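Raquel Gouveia
Posts from November

1/ People keep asking me whether machines can do the chores yet. Folding, wiping, clearing up after a messy job. My answer after 18 months of following this: a few of them, slowly, on a good day.

2/ Start with the hand. Two black fingers that open and close, and a white table with a pinkish mark or two on it. You or I would reach for a cloth without thinking. A machine has to be told, or shown, that a faint smudge is something to deal with.
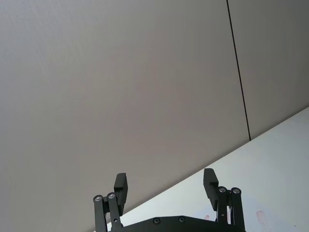

3/ Aishwarya Thampi ran a small test at Wekham last year. Same wiping job, 37 goes. She says the easy part was moving the arm. The hard part was knowing when to stop.

4/ Pressure is the other trouble. Too light and the mark stays. Too hard and you shove whatever is underneath across the table – paper most of all.

5/ Two arms help, in theory. One can hold while the other works. Smeared paper, a small wooden block and a rough dark lump near the front edge: I'd have that lot sorted before the kettle boiled.

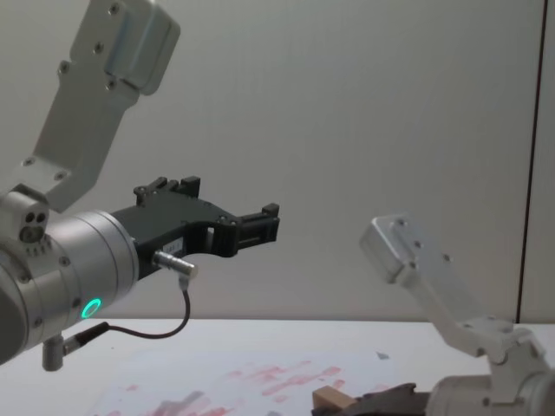 6/ Shop floors are further along than kitchens. The packing line at Limoslow does over 300 boxes a shift, but every box is the same size. My kitchen table is never the same twice.

7/ So no, I wouldn't give up your dishcloth yet. Azucena Ventura thinks I'm too gloomy and has promised me a reply – I'll share it when it comes.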